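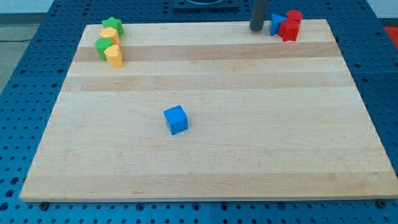 October 18, 2026

It rained all morning and I did not go out until two. I slept badly because of the neighbors' dog, but after coffee I felt almost normal, so I sat down with my dictionary and the letter to my aunt that I should have finished in July. I wrote one page. In my own language I write to her quickly and with many mistakes. In English I write slowly, and now I notice that this slowness has come into my other letters too. I stop before each word and look at it.

In the afternoon I took the bus to Nernero to see Sigita Rätsep. She has moved again, the third apartment in two years, and this one is on the fourth floor with no elevator. She made cabbage soup with caraway, which I had not eaten for a very long time. We talked about choir. She wants me to come back on Thursdays. I said that my voice is not what it was, and she said that the altos are all over sixty now and no one would hear the difference. I promised to think about it. I think I will go, but I did not want to say yes at the table.

She also asked if I still have her mother's bread pan. I do. I had forgotten that it was hers. I must bring it next time, and wash it properly first.

On the way home I got off one stop early to walk through Jorkidel Park. The lindens are nearly bare on the north side, but by the pond they are still yellow. Two boys were throwing chestnuts at a sign. I picked up a few chestnuts also and put them in my coat pocket, as I do every fall, and in spring I will find them there, dry and ugly, and throw them away.

Money: the bus pass is 50 now, for the month. The heating bill came on Friday and it is 953, for the whole building's share of the repair plus my own part. I had put aside 1000, so it is enough, but there is very little left for the winter shoes. The old ones can be glued. Mr. Yang at the corner shop sells a glue called Plasex and says it holds even in snow. I bought one tube. I will try it first on the left shoe, which is the worse one.

In the evening I read forty pages of the novel about the lighthouse family. The grandmother has died and I was more upset than I expected - I had to put the book down and wash the dishes. It is strange how the author gives her only half a page, after she has talked so much in all the chapters before. Maybe it is a good way to do it. When my own grandmother died, the telephone call was also very short.

I learned one new word today, "drizzle." I knew it for rain, but Sigita's recipe uses it for oil.

Tomorrow: post office, the letter (finish it!), onions, call the dentist before ten. The dog is quiet now, so I will try to sleep early.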